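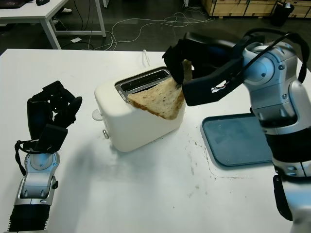 My uncle taught me to fish for perch on the pond behind Skekivska street, with a stick and a piece of bread. So when I moved to Altemley for work, I believed that I already knew how to fish. The loch there corrected me during the whole month of June.

I want to write down how it went, mostly for my cousin Lesia Hladun, who plans to visit me next summer and keeps asking what she should bring.

The first thing is the permit. In Altemley you buy it in the small shop near the pier, and the shop opens at nine in the morning, which is late for a fisherman. Buy it the evening before. I did not, and I sat on the wall for two hours and watched other people catch trout. The permit is for one rod only. Ewan Pollock, who looks after the boats, checked mine twice on the same day and was polite both times.

The boat costs more than I expected, so I fished from the bank for the first two weeks. The bank on the east side is stony and you must walk about 400 meters from the road with all your things. I carried too much. A folding chair is not necessary, because after ten minutes you are standing anyway.
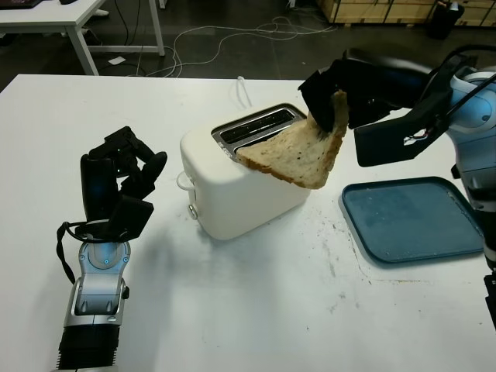 Toast, a bit bent.

I started with a float and worms, as at home, and caught small perch, which I put back. The trout did not want to know me. Morven Hepburn, who fishes there before her shift at the bakery, looked at my line and said it was good for pulling a car. She gave me a thinner one and two flies that she had tied herself, brown with a little orange at the tail. I had never cast a fly in my life. The first evening I caught my own hat, then a bush, then the hat again.

What helped me was to stop trying for distance. I wanted to reach the middle of the loch, but in the evening the trout come close to the stones, sometimes so close that you scare them with your boots. I took five steps back from the water and made short casts, and on the third evening I had my first fish. It was 520 grams on the kitchen scale. I know that this is an ordinary fish. I called my mother anyway.

About the wind I am still not sure. Ewan likes it from the west, and Morven says that she catches the same in any wind and he only wants to talk. My own notebook shows three good evenings with west wind and two with no wind, and I don't think it proves anything. With the wind in your face a beginner cannot cast at all, this I can say for certain.

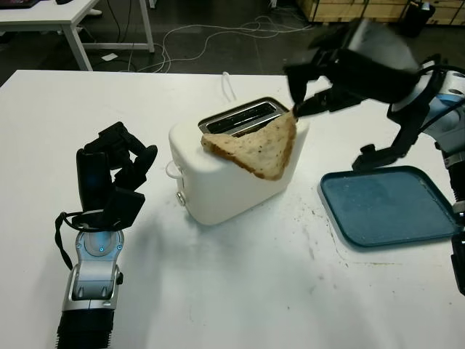

One more slice, over the edge of the toaster.

Now about the midges, Lesia, please read this part carefully. They come when the wind drops, which is exactly when the fish begin to rise. Bring a head net, and bring one with small holes. Mine was for mosquitoes and the midges walked through it like through a gate. Long sleeves, and socks pulled over the trousers. You will look strange, but everybody there looks the same.

Bring also a warm hat. I wore gloves on the water in June and I was not ashamed.

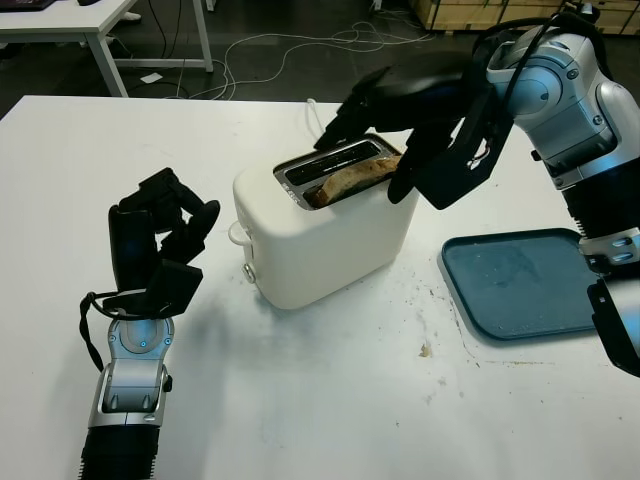 In the last week I finally took the boat, together with Morven. We drifted along the reeds and she caught four trout, and I caught one and lost one beside the net. The lost one was bigger, of course. I also dropped my fly box in the water, but it floats, so I can recommend this kind of box.

I kept two fish in the whole month and fried them in butter with salt and a little dill. The rest went back. If you want to keep yours, ask Ewan first what the limit is, it was changed this year and the sign on the pier still shows the old one.

I have already asked him to hold the green boat for us for next June. It has the better oars.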